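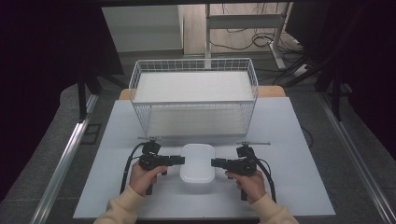 Contenants alimentaires réutilisables : Toltport fixe les règles de la consigne

Toltport, 3 décembre 2021 - Le conseil municipal de Toltport a adopté le règlement technique applicable à la consigne des contenants alimentaires en plastique. Le texte concerne les commerces de bouche et les traiteurs qui distribuent des plats à emporter dans des récipients lavables. Il fixe le montant de la caution, les conditions de retour et les critères de mise au rebut.

La gestion du parc est confiée à la société Wuken, déjà titulaire du marché de lavage des cantines municipales. L'entreprise Wallard fournira les contenants, en polypropylène sans colorant, dans deux volumes. Le règlement impose un marquage moulé dans la masse. Les étiquettes adhésives sont exclues, leur colle résistant mal aux cycles répétés. 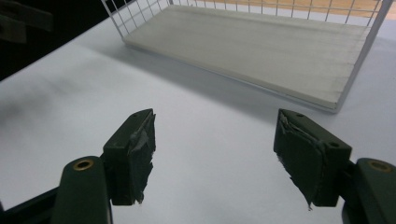
Chaque récipient devra supporter 100 cycles de lavage sans déformation du bord ni perte d'étanchéité du couvercle. L'essai de référence a été conduit par le laboratoire Hwang sur un lot de 186 pièces, lavées à 90 °C puis séchées à l'air pulsé. Le rapport relève 27 pièces non conformes en fin d'essai, pour l'essentiel en raison d'un voilage du fond. Wallard a depuis modifié le rayon des angles et l'épaisseur de la paroi inférieure. Un second essai, à protocole identique, doit confirmer la correction avant la livraison du premier lot.

« Le voilage reste inférieur au millimètre, mais il suffit à gêner l'empilage et donc le séchage », précise Jin-sol Ra, ingénieure chargée du dossier chez Wuken. L'eau retenue entre deux récipients empilés constitue, selon elle, le principal motif de relavage.
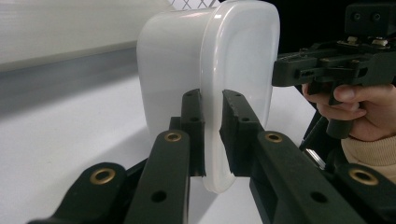

Le règlement distingue trois catégories de défauts. Les rayures superficielles et le jaunissement n'entraînent pas de retrait. Les taches persistantes donnent lieu à un second lavage, puis à un retrait si elles subsistent. Les fissures, même limitées au bord, entraînent un retrait immédiat. Les pièces écartées seront broyées et reprises par Wallard - la clause exclut toutefois leur retour au contact alimentaire.

Le contrôle visuel sera effectué en sortie de tunnel de lavage, sur plan clair et sous éclairage constant. Les commerces restent tenus de vérifier les couvercles avant remplissage.

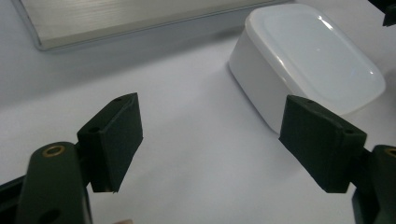

Calendrier et modalités de retour

Les inscriptions des commerces sont ouvertes jusqu'à la fin du mois de décembre, auprès du service des déchets. La caution sera identique pour les deux volumes et remboursée dans tout point de vente adhérent, sans présentation du ticket. Les contenants doivent être rendus vides, couvercle compris. Un récipient rapporté sans couvercle ouvre droit à la moitié de la caution.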